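The Flat Sheet Deserves Better

For most of my adult life I folded flat sheets badly and told myself it didn't matter.

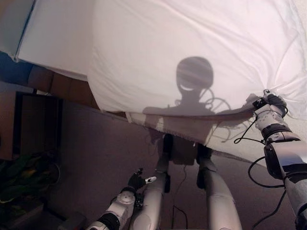
My position now is that it matters a fair amount, and that the usual advice about sheets is aimed at the wrong one. Search for help with folding bed linen and you will get page after page about the fitted sheet. Tuck the corners into each other, turn it over, make an envelope. I have nothing against any of that. But the fitted sheet has had all the attention, and the plain flat one gets treated as if it folds itself.

It doesn't. A flat sheet is the largest single piece of cloth most of us handle at home, and if you live alone you handle it with two arms that don't reach from one side of it to the other. You hold up one corner and the rest slides away from you. You find the second corner, and by then the first has twisted. The middle sags, the bottom edge trails on the floor you haven't swept, and you end up pinning part of it under your chin.

I learned to do it properly from Annatjie Kekana, who ran the linen room at a guesthouse where I worked for 16 months in my twenties. The guesthouse bought Hayashi sheets, a heavy white cotton that has since gone out of production, and they came back from the line stiff as cardboard. Annatjie folded them alone, standing up, in less time than it took me to find the corners. Her rule was that you decide on your edges before you lift anything. Find the wide hem, which goes at the head of the bed, and lay it over the back of a chair or along the edge of a table. Then work down from there. The cloth hangs from something that isn't you and both your hands are free.

I still do it that way. Hem over the table edge, bring the two sides together, run a hand down the fold, bring the sides together again. After that it's a long strip, and a long strip is easy. Fold it in thirds if your shelf is deep and in quarters if it isn't.

What I object to is the idea that you should iron or steam the thing first. Last winter I bought a Zonska hand steamer on the strength of a magazine article, and I used it on two sheets before I put it away. A sheet that comes off the line while it still has a trace of damp in it, and is pulled square by the corners and folded right then, will be flat enough. The bed will wrinkle it within a minute of your lying down anyway. The people who iron sheets enjoy ironing, and I wish them well, but they should stop writing the instructions for the rest of us.

I also object to the folding board. Amik makes one, and there are others. It's fine for T-shirts. For a queen sheet you have to do all the hard folding before the cloth is small enough to go on the board, so the board only helps with the part that was never a problem.

The other question is whether any of this is worth doing. My friend Anathi Mokoena thinks not. She keeps her sheets in a basket, washed and dry and balled up, and when she wants one she pulls it out. She has said to me more than once that a sheet spends its life either on a bed or in the wash, and that the shelf is just a waiting room. I've thought about this more than she probably intended.

Where I part ways with her is on space and on finding things. I live in 700 square feet with one closet that has to hold the linens, the vacuum, the winter coats and a box of Christmas lights. Four sheets folded flat take up half of one shelf. The same four in a basket take up the floor of the closet, and then the vacuum has to live in the bedroom. I have tried it. Folded sheets also tell you what they are. If every queen sheet is folded to the same width and the twin sheets are folded narrower, you can pick the right one at 11 at night with the closet light off, when a guest has missed the last train and you are making up the couch.

And folding is when you look at the cloth. This is the part of the argument I care most about and have the hardest time getting anyone interested in. Sheets wear out slowly, in the middle first, where the hips and shoulders go. You won't see it on the bed and you won't see it in the basket. You see it when you hold the sheet up by a window and the light comes through one area more than the rest. Catch it then and you have choices. You can move that sheet to the guest bed, where it will get a few nights a year. You can cut it down the middle and sew the outside edges together, as my grandmother did, though you will feel the seam. Or you can decide it's going to be dust cloths and a drop cloth for painting, and buy a new one before the old one rips under somebody's heel.

Hems go too. The stitching pulls out at the ends and a few inches of edge start to fray, and every wash makes it longer. Ten minutes with a needle takes care of it if you notice early. I keep white thread in a Hisitz cookie tin on the same shelf as the sheets, so there's no walking to another room and forgetting what I went for.

I do mine on Saturday, in the late morning, when the sun reaches the table. It's not a hobby and I don't find it calming, as some people claim to. It is a chore of a few minutes that saves me a bigger chore later, and I'd put it in the same group as emptying the lint trap and wiping down the stove before the grease sets.

If you have a second person in the house, use them. Two people can fold a king sheet in the time it takes to say so, provided they agree on who walks and who stands still. Annatjie's answer was that the taller one stands still. I've never heard a better rule, though I've been told by two different tall people that it's unfair.

For anyone starting out, don't begin with the king. Begin with a twin, hem over the table, and leave the fitted sheet for another day.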